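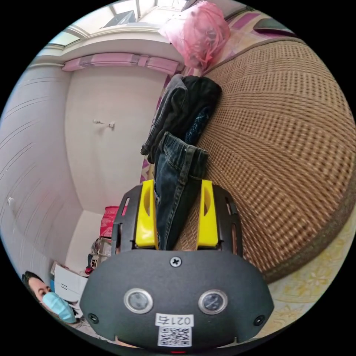
Black housing with label 021右 and QR code.

Ticket: Sink marks and short shots on Zusel crate lid
Site: Birolgate, molding hall
Opened: March 21, 2026
Priority: Normal
Status: Closed, monitoring

Reported problem
Lids from the Kononari mold show sink marks over the rib crossings. Short shots at the corner farthest from the gate, intermittent. Base parts from the same material batch run clean on the other press. Material is Petek polypropylene copolymer, natural, with gray masterbatch. No change to the recipe was logged before the defects appeared.

Entry one
Compared the live setup sheet with the approved one. Injection speed, transfer position and hold time match. Cushion is not stable and drops to zero on some shots, so hold pressure is not reaching the part. Increased shot size slightly. Short shots less frequent, sink unchanged. Put shot size back to the approved value before further checks.

Entry two
Suspected the check ring. Ran a decompression test with the screw held forward under pressure. Screw crept forward steadily when it should have stopped. Pulled the end cap and screw tip. Ring seat is worn on one side, with a scored band and burnt material behind it. Replacement kit was in stores. Refitted, torqued hot, purged until clear.

Entry three
Cushion now repeats. Short shots gone. Sink marks still present on the ribs, lighter than before. Mold water inlet set to 70 °F, but return on the moving half is warmer than it should be – flow looked weak at the manifold.

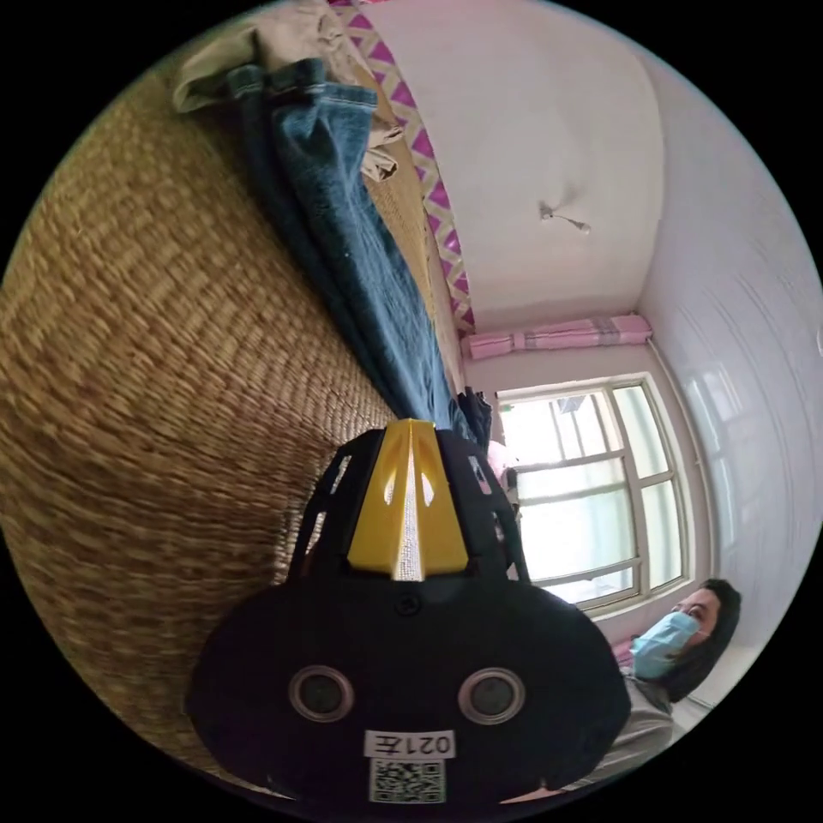 Yellow mount inside the black slotted frame.

Entry four
Disconnected the moving-half circuits and checked flow one at a time. Circuit 7 nearly blocked. Scale came out in flakes after descaling. The fixed half was clean. Flow restored and return temperature is back within the normal spread. Extended hold time by 3 seconds and let the tool settle before sampling.

Entry five
Samples taken after the tool reached steady state. Rib crossings acceptable against the limit sample under the inspection lamp. Part weight consistent from start to end of the run. Flatness within drawing.

Root cause
Worn check ring seat, giving unstable cushion and loss of hold pressure. Restricted cooling on the moving half made the sink worse.

Follow-up
– Setup sheet updated with the new hold time. Old copy at the press removed.
– Cushion alarm was disabled on this job. Enabled, with limits on both sides.
– Descaling of the Kononari mold added to the tool service plan, next due in October.
– Lids made before the repair remain on hold. Regrind is allowed for base parts only, up to 9 percent.

Reopen this ticket if the cushion alarm trips again on the same job. Include the shot log.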